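About Rullgate

We are a small automation workshop in Barumden. 9 of us, two rooms, one kettle. We help local firms work out which handling jobs a robot could take on and which are better left alone. Started out mending conveyors for Carrillo, still do when they ring.

Open days

Twice a year we open the doors. Last one was May 26, 2025 – full house, 40 names on the sheet and a few more who didnt sign. Short talk first, then the demo table. Visitors get to handle the tools and ask anything. Most of the questions were about cups. Fair enough, cups are what we had out.
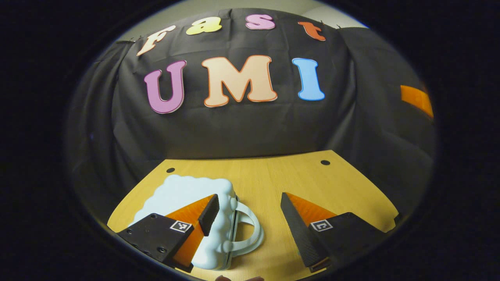

Demo table, open day. The pale blue mug and the hand-held gripper.

Groups of 4 at the table, bit of a queue by mid morning. Orange pads on the fingers, square markers on the side, people always ask about the markers so there's now a sheet by the door. Talk notes are on the sheet too. Tea was late, sorry.

After lunch we went round again for the Pirkau lot, who had missed the early slot. Same talk, shorter. More time at the table, less of us talking, and it went better for it – will do it that way from now on. 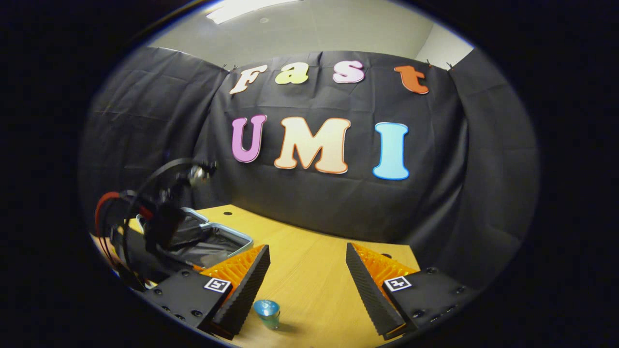

Aurelio Ayala wrote to us afterwards that he'd have liked longer with the gripper and less on the history of the firm, and could we please put the start time on the poster. Noted, both.

Next one

June, date to follow. Free, but tell us your coming so we can sort chairs. School groups welcome, 2 adults per group please. Parking is round the back, not in front of the bakery.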